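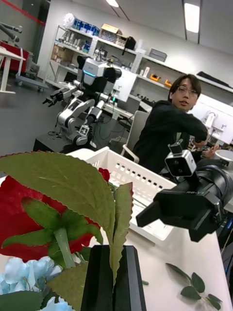

Rorville, 11th August

Handling Soft and Irregular Objects: notes for the flower task
Course handout, summer robotics lab
Prepared by Vesna Krasniqi, with additions by Ghislain Lavoie

These notes cover the two-arm flower exercise. Read them before your first bench session. The grading sheet is separate and Lucyna Czerwiński has copies.

The exercise replaces the block stacking we did in June. Blocks are stiff, they have flat sides, and a grasp planned for one works for the next. An artificial flower has a thin stem, a wide head and leaves that stick out at different angles. The stem rolls when a finger touches it. The head bends the stem if the arm moves too fast. Two flowers lying side by side catch on each other, and pulling on one moves both.

You will work with red roses, pale blue hydrangeas and loose leaf sprigs. The final stage of the exercise is an arrangement in the black vase. Most groups will not reach that stage in the first session and are not expected to.

1. Roles

Each group has an operator and a recorder. The operator drives both arms. The recorder keeps the log, calls the start and end of each attempt, and watches the cables. Swap roles after 36 attempts. If you are in a group of three, the third person resets the table.

The person resetting the table waits for the operator to say "clear" before reaching in. This applies even when the arms look still. Vernon Fortin will stop a session if he sees a hand go in without the call.

2. Picking up a single flower

Start with one flower and one arm. Leave the other arm parked over its own side.

Approach the stem from above with the fingers open across it, at a right angle to its length. Grasp close to the bloom for the first attempts. A grasp far down the stem leaves a long lever, and the head swings when you lift. Once you can lift and hold ten times in a row, move the grasp point down the stem a little at a time and write down where it starts to fail.

The hydrangea is harder than the rose. Its leaves are broad and sit close under the bloom, so from many directions the fingers meet a leaf first. A leaf between the fingers feels like a good grasp to the operator and then slides out. Look at the wrist view before you lift. In the view from beside the table, the leaf can stand right in front of the bloom and hide the place where the fingers close.

Leaf sprigs are flat on the table and have very short stems. Leave them for the end of the session.

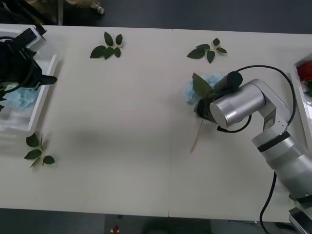

3. Working with both arms

Decide before each attempt which arm is holding and which arm is moving. Say it out loud so the recorder can write it down. The holding arm does not move until the other arm has let go or backed off.

For a handover, bring the flower to the middle of the table, over the seam. Turn the stem so the second gripper has a clear stretch of it. Close the second gripper, wait for a full count of two, then open the first. Students who skip the wait drop the flower often, usually because the second gripper had closed on a leaf.

Each wrist carries a camera, and its cable stands out in a loop above the gripper. When the two hands work close together, the loop on one side can reach the fingers on the other. Keep the hands at different heights if you can. The side view is better than the wrist view for judging this,

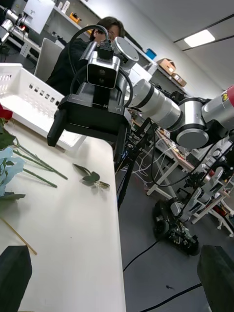 and the recorder should have it open the whole time. If a cable touches a finger, stop, back the moving arm out the way it came, and log it as a contact. Do not try to lift over the cable.

4. The log

Use the Pelletier template in the shared folder. One row per attempt, with the object, the arm, the grasp point, the result and a short note. Results are "held", "slipped", "dropped", "contact" or "stopped". Please do not invent new words for results. Last term we merged 720 rows by hand and a good part of the time went into spelling.

The file holds up to 700 rows before it slows down. Start a second file after that and add a letter to the name.

A useful note says what touched what. "Left finger closed on leaf, stem free" can be used later. "Bad grasp" cannot. 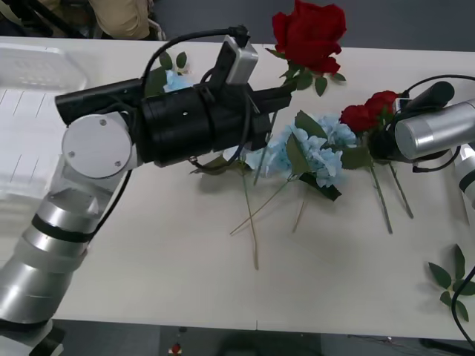 Should we straighten the stems before each attempt?
Leave them as they fall. The exercise is meant to include crossed and angled stems, and the log is only useful if the starting layouts vary.

5. Before you leave

Park both arms and put the flowers away. Check the floor on both sides of the table for loose leaves. Save the log under your group name and tell Ghislain McIntyre if any finger pad looks worn.

Reading for next time: the Herkik notes on grasp stability, sections 2 and 3. Bring your own log printed out.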